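Ollden医院内部通讯 · 日间手术中心来信
2025年1月31日

搬到二楼以后,先说说电话的事

各位同事,年前答应大家写一篇日间手术中心的近况,拖到现在才交稿,编辑那边催得我都不好意思在食堂碰见她了。本来想写搬家,写新的恢复区、新的柜子、那扇总算不夹手的推拉门,可是坐下来一想,最近大家在走廊里拉住我问得最多的还是术前电话:为什么改时间了?谁来打?打不通怎么办?门诊要不要跟着改?那就先写电话,搬家放后面,能写多少写多少。

没在我们这边待过的同事可能不太清楚,日间手术的病人当天来、当天走,留给我们的时间特别紧。住院病人有什么没交代清楚的,护士晚上查房还能补一句,我们没有这个“晚上”。病人早上坐到我们面前的时候,该停的药停没停、几点以后没吃东西、谁来接他回家,这些都得已经是定下来的事。哪一样没定,后面整条线就跟着等,手术间等,麻醉等,下一位病人也坐在椅子上干等。我做了这么多年排班,最怕听见分诊台喊我的名字,一喊准是有人早上喝了豆浆。

以前我们的电话是手术前一天下午打。这个习惯是从老楼带过来的,那时候排班表要到中午才最后敲定,下午打电话顺理成章。可是前一天下午才通知,病人要调整什么都来不及了。家住Wumton的病人尤其吃亏,那边过来要换车,家里人请假也得提前说。去年6月我们翻了一遍当月的记录,临时改期的病人一共17位。我把这17份登记一份一份看完,心里挺不是滋味的,里面好几份写的就是“未安排陪同人员”,还有几份是药没有停。这些事早两天说,多半能解决。

所以现在的做法是打两次。第一次在手术前第三个工作日,时间长一点,把病史、用药、过敏、陪同、交通都过一遍;第二次还是前一天,短短几句,确认到院时间和禁食时间,再问一句身体有没有变化,比如发烧、咳嗽。第一次电话我们给自己定的是15分钟,刚开始大家都觉得太奢侈了,护士站那几位跟我算账,说一天要打那么多通,哪来的15分钟?后来试下来,有的病人五六分钟就说完了,有的老人家光是找药盒就要找半天,拉平了刚好够用。这个时间我不打算往下压,谁来劝都不压!

排电话这件事现在放在Tesine里做。Tesine刚上线那阵子大家怨气很重,我也骂过(我在这里公开承认),尤其是它那个日历,默认从深夜开始显示,每次打开都要往下拉好久。信息科后来给我们改了视图,又加了一个“未接通”的标记,打不通的病人会自动留在名单顶上,不会因为换班就掉到看不见的地方去。光这一条我就愿意原谅它那个日历。以前我们用的是一本硬皮本子,写得满满当当,交班的时候谁的字不好认,谁就要被叫回来念一遍。那本子我还留着,在我抽屉里,搬家的时候差点被当废纸收走。

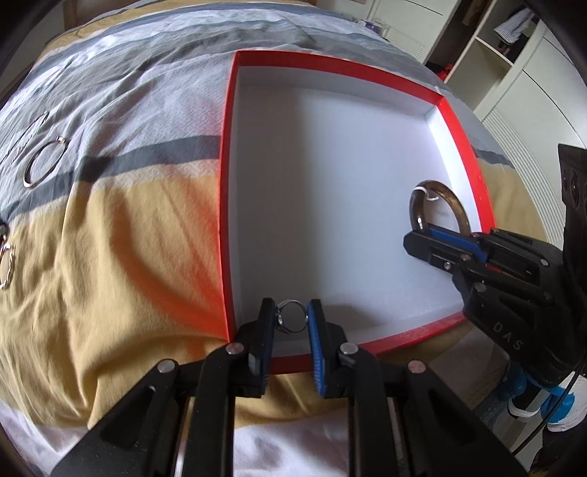

电话里讲得最多的一项,说出来大家可能要笑,是带什么东西来。病人问起禁食还不一定记得住,问带什么一个比一个仔细:要不要带拖鞋,要不要带保温杯,片子是带胶片还是手机里有就行。我们原来有一张单子,字又小又密,正反两面,病人拿回去压在茶几上就忘了。电话组想出来一个土办法,我觉得特别好:请病人在家找个敞口的浅盒子,像图上红边的那种大浅盒就很合适,往床上一放,想到什么就搁进去,身份证、医保卡、正在吃的药、眼镜盒、陪同家属的电话号码。第二次打电话的时候,护士就请他走到盒子跟前,照着单子念,他照着盒子找。老人家特别吃这一套,比我们在电话里干问“您都准备好了吗”强太多了,干问的话人人都说准备好了。

药这一项我要多啰嗦几句,也请门诊各位帮忙。请病人把正在吃的药连盒子一起带来,保健品也算,中药也算,亲戚从外地寄来的那种没有中文标签的更要算。我们碰到过病人说“没吃什么药”,到了这边从包里掏出一大袋,说这些是养生的,不是药。哪些要停、哪些照吃、哪些手术当天早上用一小口水送下去,由麻醉门诊定,电话组只负责传达和记录,不替医生做主。所以如果病人在你们诊室里随口问“那我这个降压的还吃不吃”,拜托不要凭印象回答,请他打我们的电话,或者直接在Tesine里给麻醉门诊留一条。两边说法不一样的时候,病人总是信他比较喜欢的那一边。

再说禁食。新版的通知上,禁食时间是按每位病人的到院时间单独打印的,写的是具体的钟点,不再写“术前若干小时”。这件事我们吵了好几次,有人觉得写小时数更严谨,万一手术时间往前挪了呢?我理解这个担心,可是病人在家里是不做减法的,尤其是不知道自己到底几点进手术间的时候,减法根本没法做。写钟点,挪了时间我们就重新打电话,这个活我们接着。目前为止病人的反应不错,有位家属把通知拍下来设成了手机屏保,我听了很感动,差点想给电话组加鸡腿。

首饰、手表这些,就留在家里吧

这一段单独拎出来,原因是分诊台跟我诉苦好多回了。病人换衣服的时候才发现戒指摘不下来,抹肥皂、抹护手液,大家围着一根手指头忙活,越急越肿。手镯更麻烦,有的戴了好些年,病人自己也舍不得硬褪。耳环摘下来用纸巾一包,往裤兜里一塞,回头换裤子就找不着了,然后全体出动翻被服袋。翻被服袋这种经历,我相信在座有过的都不想再有一回。

现在第一次电话就会提醒,提前在家里试着摘,摘不下来的早点告诉我们,好有时间想办法,别等到当天。手表也一样,包括那种测心率测睡眠的,病人常常觉得这个“有医疗作用”,应该可以戴着,麻烦大家温和地劝一劝。指甲油和美甲也请电话里问一句,最近年轻病人多,做得是真漂亮,问晚了对方也心疼钱。 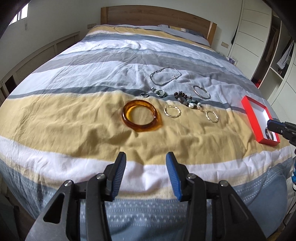
手镯、耳环、戒指、手表:出门前摘好,留在家里。

如果病人还是戴来了,贵重物品按老规矩登记,两人签字,交给陪同家属优先;没有家属在场的,放进带锁的柜子,钥匙编号写在腕带登记那一页。柜子现在在更衣室进门左手边,不在原来的水房旁边了,我上个月还看见有人抱着袋子往水房走,走到一半自己笑了。

接下来讲讲陪同和交通。规定没有变,用了镇静或者全麻的病人,必须有成年人陪着离院,出租车司机不算,邻居家上高中的孩子也不算。变的是我们问的方式。以前问“有没有人来接您”,病人都答有,到了下午才知道那个“有”是“应该有”。现在电话组会请病人把接的人的名字和号码报出来,Tesine里有一栏必填,填不上就存不了。有同事说这样太不近人情了,我倒觉得还好,病人报不出来的时候,我们才知道他需要帮忙,才能往下谈是改个家里人有空的日子,还是请社工那边想想办法。独居的老人真的不少,有几位一开始嘴硬得很,聊到第二通电话才肯说孩子在外地。

Wumton方向的病人可以坐接驳车,这一条请各门诊帮我多宣传。车是Bang公司在跑,早上头一班能赶上第一批手术的到院时间,座位要提前一天订,家属可以同坐。返程比较灵活,恢复区的护士判断差不多可以离院了就打给调度。车一般在东门上客,最近东门外面在修路,临时改到急诊南侧那个雨棚底下,牌子不大,第一次坐的病人容易走过头。我跟后勤要了一块大一点的牌子,还在等。等牌子的这段时间,请各位跟病人说的时候多加一句“南侧雨棚”,不要只说“门口”,我们这个院子门口太多了。

好,终于轮到搬家。

二楼新区是去年秋天启用的,面积比老楼宽敞,恢复区现在有20张床位,床和床之间总算能并排站下两个人。老楼那会儿推一台监护仪进去,家属得先退出来,场面很像挪华容道。光线也好,朝南一排窗户,下午太阳正好照进来,照得护士们都想搬个凳子坐过去。缺点我也讲,窗帘的颜色太浅,病人刚醒的时候嫌晃眼,已经报了换,颜色大家投票选了灰蓝。空调靠窗那一头偏凉,毯子请多备,别等病人开口,有的人冷也不好意思说。

被服间的位置我要替保洁的同事喊一声:干净的在里间,用过的从后走廊走,不要图近从恢复区中间穿过去。刚搬来的头两周大家都走错,我也走错过,现在还走错就说不过去了。后走廊那道门的门禁已经全部开通,刷不开的找我登记,不要站在那里用脚顶着门等人,门的闭门器已经因为这个换过一回了。

等候区有一处小小的改动,很多人可能没留意。叫号屏底下加了一行字,显示手术进展的几个阶段:准备中、手术中、恢复中、可以会面。屏上只显示病人的当日编号,没有姓名。家属等的时候最难熬的就是什么都不知道,隔一会儿就到分诊台问一声,问多了自己也觉得抱歉。加了这行字以后,分诊台清静不少,当然也冒出新的问题,比如“怎么恢复中显示这么久”。请大家碰到这种问题不要只说“正常的”,花半分钟讲一讲,有的人醒得快,有的人要多躺一会儿,每个人不一样,护士一直在旁边看着。半分钟就够了。

编号卡请提醒家属拿好。我们捡到过好多张,在自动售货机上面,在洗手台边上,还有一张夹在等候区的杂志里,隔了好久才掉出来。

术后的电话也跟着调整了。第二天上午回访照旧,问疼痛、伤口、进食、有没有恶心呕吐。新加的是术后第七天的一通,自愿参加,病人在离院的时候勾选。说实在的这一通我原先不太看好,想着都一个星期了,病人早不耐烦接我们电话了吧?没想到勾选的人挺多。从启用新区到去年年底,术前术后加起来,第一次电话做满了700例,这个数字是电话组自己贴在墙上的,旁边画了一朵花,我路过的时候拍了照,给好几个科室都转发过。她们几位真的辛苦,戴着耳机一说就是一上午,嗓子哑了就换人,润喉糖消耗得非常快。

第七天的电话里听来的东西特别有用。比如好几位病人说,离院时给的那张注意事项,写着“避免剧烈活动”,回家不知道什么叫剧烈。遛狗算不算?抱孙子算不算?拎一桶油上楼算不算?我们把这些原话抄下来拿给外科看,外科的同事一条一条写了答复,新的注意事项就按这个改,按手术种类分开印,疝气的是疝气的,膝盖的是膝盖的,不再一张纸走天下。样稿已经在我桌上了,字号特地放大,几位眼睛好的年轻同事嫌太大,我没理他们。

还有一条是关于洗澡的。这个问题病人问得最多,我们答得最乱,有说两天的,有说拆线以后的,有说贴了防水敷料当天就可以的。其实要看伤口的位置和敷料的种类,所以以后统一由主刀医生在离院医嘱里写明,护士照着念,医嘱里没有写的就请医生补上再离院。拜托各位主刀,就一行字的事,写上吧,病人真的会按照它过日子。

下面是几件零碎的,想到哪写到哪:

术前电话的显示号码已经改成医院总机,不会再被当成推销挂掉了。之前显示的是一串谁也不认识的数字,接通率难看得很。要是病人反映还是看到陌生号码,请把时间记下来发给我。

听力不好的病人,请门诊预约时在Tesine里勾一下“短信联系”,我们会改发文字,也可以打给家属,前提是病人同意并且签了那张小单子。单子在各诊区都有,绿色的。

需要翻译的病人,请提前跟我们说,电话翻译要预约,临时找很难找到人。

术前检查的结果,外院做的也认,但是要看得清日期。有的病人发来的照片只拍了一半,日期正好在另一半,我们又要打一圈电话。麻烦门诊收的时候顺手看一眼。

陪同家属的餐券改在一楼服务台领,二楼不再发放。二楼那台售货机的热饮那一格坏了,报修了,先别投币。

新同事轮转到日间手术中心,第一天请直接到二楼护士站找当班组长,更衣柜当天分配,鞋子自己带,防滑的,浅色深色都行。想旁听术前电话的,不管哪个科室都欢迎,提前跟我说一声,我给您留个耳机。我特别推荐各门诊负责预约的同事来听一上午,听完您大概就明白我们为什么老追着问那几个框有没有勾了。

最后说一下接下来的打算。开春以后想试一试把眼科和内镜的术前电话也并过来,两边的禁食要求和用药要求跟我们差别不小,所以脚本要重写,不会一下子全改。脚本初稿写好以后我会挂在内网的日间手术页面,大家随便提意见,越具体越好,请写清楚是哪一句、想改成什么。上一版征求意见的时候,有人只回了两个字“太长”,我对着那两个字看了半天,也没看出来是嫌哪一段长。如果是您回的,请来找我,我请您喝杯茶,咱们坐下来慢慢删。

下一期我写恢复区的探视安排,灰蓝色的窗帘要是那时候装好了,也一并拍给大家看看。

日间手术中心排班与联络岗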